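August, just after lunch

Wash room notes, before I forget them all again. Nuno and I finally got the towels and dust sheets sorted - two heaps, one for the hot cycle and one for everything with paint on it (mostly Edmund's, as ever!). Jadwiga wants the greasy ones kept right out of it, so they've gone in the lidded bin by the door.

Did the dust sheets at 39 minutes on the short wash and they came out fine, bit creased. The Galelo powder clumps if you leave the scoop in it, so please don't. I've still to clean the drain filter, the round white cover low down on the right of the front. Put a tray and an old towel under it first, I got a shoe full last time.

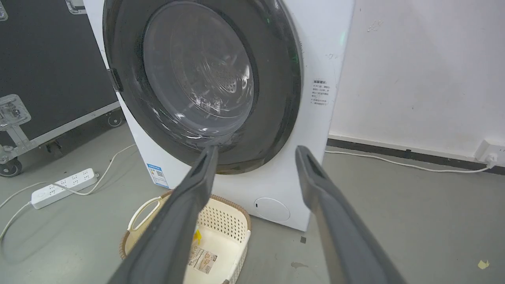

Edmund reckons it wants doing every 20 washes and I'd say that's fair with the fluff we get off those sheets. Also the white front could do with a wipe, it's got scuffs and specks on it. Must ask Aleksandra where the spare tray went - I had it at Clevdale and not since.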